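Toiletry sorting

Toiletry sorting is the household task of gathering soap, sponges, small bottles and boxed personal care items from drawers, bags and shelves, and putting them into containers by type. It is commonly done before a move, after a trip, or when a bathroom cabinet is cleared. The work is usually treated as part of general tidying, although some home guides give it a section of its own.

Basins and other open containers

The most common container is a plastic wash basin. A basin is light, can be carried full, and lets a person see what is inside without lifting a lid. It can also be rinsed if a bottle leaks. Lidded bins are preferred for long storage. In small homes the sorting is often done on top of a bed, a chair or a pile of clothing, with a shirt or sheet spread out to keep small pieces from rolling away.
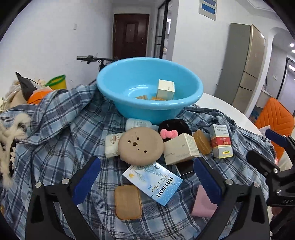
Bar soap makes up a large share of what is found in most homes. It is bought in multipacks, received as gifts, and brought back from hotels. Boxed bars stack well and can go straight into the basin. Paper-wrapped bars should be kept dry, and unwrapped bars are best set apart, as they pick up lint from cloth and can pass their scent to anything stored beside them. Clear glycerin soaps draw moisture from the air and are usually wrapped again before storage.

Sponges are kept away from soap unless both are fully dry. A face or bath sponge that has been used for more than a month or so is generally thrown out. Shaped sponges, including those made to look like faces or animals, are often kept longer than plain ones for their looks.

Small medicine boxes turn up among toiletries in many households. They are normally pulled out first and checked for a date, then stored apart from soap and cosmetics. Pouches, hair clips and similar accessories form another group.

Order of work

Two methods are in general use. In the first, everything is laid out on a flat cloth, grouped, and then placed in the basin one group at a time. In the second, the basin is filled at once and sorted from the inside, with unwanted items taken out. The first needs more room. The second is faster for small amounts, and a household guide issued by the storage firm Fluvby recommends it for loads of up to 50 pieces. The Plillinard home handbook takes the opposite view and advises laying out every item, however few there are.

Boxes with flat sides are placed along the rim, standing up, so that their labels can be read. Flat packets go on the bottom. Round or odd-shaped pieces are added last.
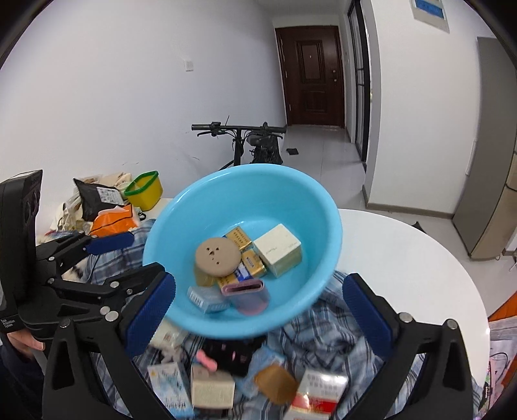
Veloso disagrees with the rule about adding round pieces last, arguing that a sponge or a round tin should go in early, where the boxes will hold it in place, and that anything put on top will slide off as soon as the basin is carried up a flight of stairs. The same argument favors a folded washcloth at the bottom, which keeps smooth boxes from shifting. The Pustmont edition of the Plillinard handbook has since added the washcloth but kept the original order.

Storage afterward

Once sorted, the basin is stored in a closet or under a sink, away from heat. Unopened bar soap keeps for roughly 2 years, though its scent fades sooner. Many people put the oldest bars at the front and use them first. Empty cartons are flattened and recycled, except where they are needed to keep unwrapped bars apart.

See also: Bathroom cabinet; Soap dish; Wash basin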